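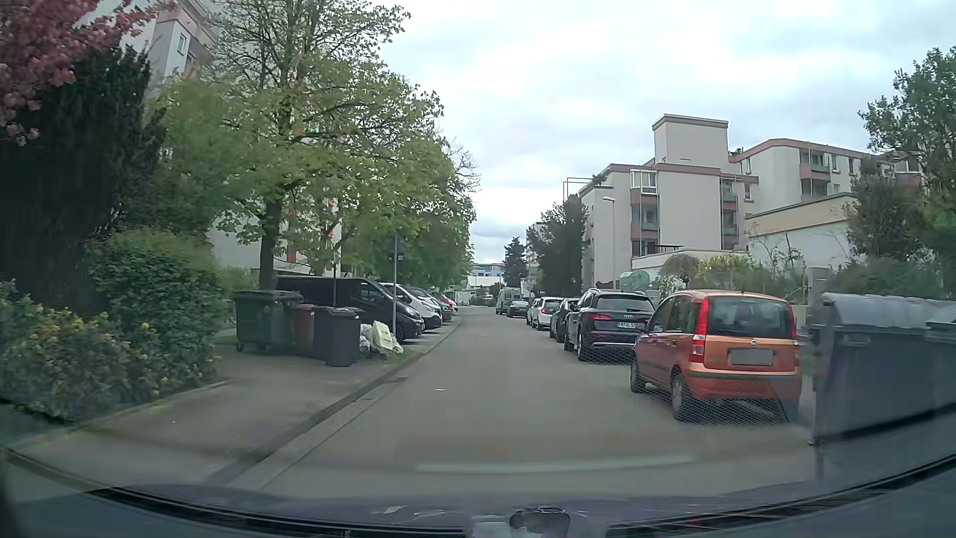

A mortgage with the bank taken out of it, according to Flarkia, and the tenant should read it that way before signing anything. Others treat it as an ordinary lease with a price tag attached.

Step purchase (also step lease, stepped buy-in) is a way of buying an apartment in which the occupant starts as a renter and picks up ownership in fixed portions, or steps. Best known from Lerkaseck, where it spread after the building firm Le Goff began offering it on unsold units. Differs from rent-to-own in that ownership changes hands along the way, not all at the end.

Background

Le Goff had finished a run of apartment blocks in the Fasitz district and could not sell them at the asking price. Renting them out was the obvious fix, but the firm's loans were written against sales. Step purchase got around this. Each step counted as a partial sale, and the lender accepted it.

First contracts were two pages long. Later ones ran much longer, mostly because of disputes over repairs. A local ordinance passed in October of the following year set a standard form and required the price to be written in at signing. Before that some contracts left the price "to be agreed", which led to trouble.

Terms

The standard contract has 98 monthly payments. Part of each payment is rent on the share still held by the seller, and the rest goes into a purchase account. When the account reaches the price of a step, the step is transfered and recorded at the land office. Rent drops from the next month.

Steps are not equal. The first is the smallest, usually kept low so that new buyers get through it quickly. After the last regular step the buyer holds 59 percent of the apartment and the seller 41 percent. The remaining share can then be bought in one go, normally with a small bank loan, or left as it is with rent paid on it indefinitely.

Early payoff is allowed at any step date. No penalty under the standard form, though a handling fee may apply.

Price

Fixed at signing. This is the main attraction for buyers when prices are rising and the main complaint when they fall. A buyer who signed at the top of the market keeps paying the old price for each new step, even where the unit next door is listed for much less. Renegotiation is possible but the seller has no duty to agree to it.

Some contracts outside Lerkaseck use a floating price, set by an appraiser at each step. Cheaper to enter, harder to plan for.

Repairs and fees

Split by share, on paper. A buyer holding one tenth of the unit pays one tenth of a new boiler. In practice many sellers passed all inside repairs to the occupant from day one, and the standard form now allows this only for small items – faucets, locks, paint, light fixtures. Roof, stairwell, elevator and outside walls are paid through the building association.

Association dues are owed in full by the occupant regardless of share. Voting is another matter. The seller keeps the vote until the buyer passes the halfway mark, so for several years a buyer can be paying dues with no say on how they are spent. Most contested part of the arrangement.

Property tax follows the recorded shares.
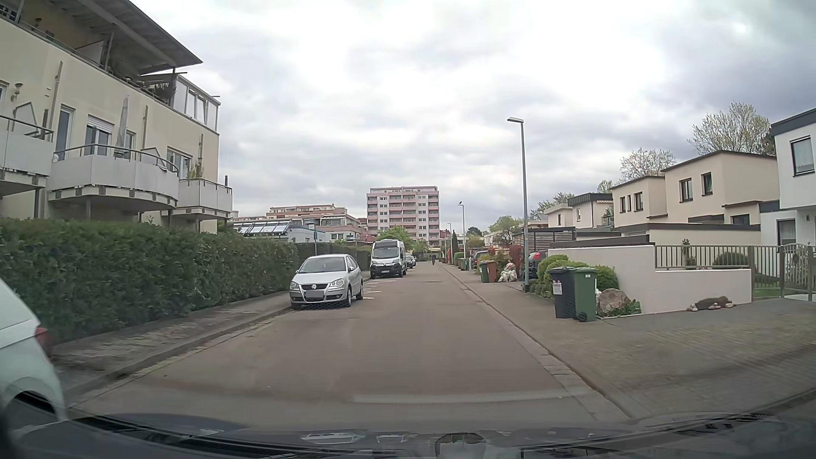 Residential street with apartment buildings.

Default

Three missed payments in a row allow the seller to end the lease. Steps already recorded stay with the buyer, who can not be put out of the unit without being paid for them. The money in the purchase account, not yet turned into a step, is refunded less unpaid rent.

Sellers have argued that this makes default expensive to enforce and so pushes up the starting rent. Buyers' groups say the rule is the only thing that seperates a step purchase from a plain rental with a large deposit.

Resale

A buyer can sell the recorded share at any time, but the seller of the unit has first refusal for 30 days. Outside buyers for a part share are scarce. Usual route is for both sides to sell the whole apartment together and divide the proceeds by share.

Banks are cautious about lending against anything under one half. Above that, terms are close to those of a normal second-hand purchase.

Use

As of December 1, 2019, a total of 3,881 apartments in Lerkaseck were registered under step contracts, most of them in Fasitz. Includes contracts where the last regular step was complete but the seller's share had not been bought out. Le Goff remained the largest seller. Smaller firms use the same form with few changes.

Take-up outside the city has been slow. Land offices elsewhere charge a full recording fee for every transfer, so a contract with many steps costs too much in paperwork alone. A flat fee per contract has been proposed. Not adopted.

See also

Rent-to-own
Shared ownership
Ground lease
Installment land contract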